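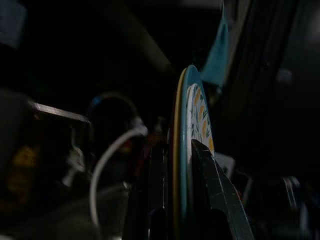
Sorting the crockery has eaten most of the month, I'll admit, but the Josura kitchen is finally getting somewhere. When your grant came through in March we had boxes of donated plates in the hallway and no clue what was in them. Imke Eichhorn and I have now been through the lot, and we've kept 88 plates and let 41 go to the Jandia jumble sale. My favourites are the ones like the plate with the teal rim and thin yellow edge, with rows of little yellow and green leaves (or tulips, Imke says tulips) all over the white middle. They're so cheerful! We've settled on teal as the kitchen colour on the strength of them, and Ilse Nolte is hemming tea towels to go with it.

Money next. We've spent 1427 euros so far, nearly all of it on the shelving and the deep sink, and the receipts are with Frauke Tiedemann if you'd like copies. The plate racks came in at 97 euros, a bit over what I'd put in the plan, so I've taken the difference out of the cutlery line.

Still to do: the lighting over the worktop, which is poor, and the low cupboards, where Mohammed-Awal Osei wants upright slots so the dinner plates can stand on edge. I'd like your yes on those before we order the timber. Mugs are still a muddle and I haven't started on the glasses.

30 Oct 2018
Sieglinde Ruppert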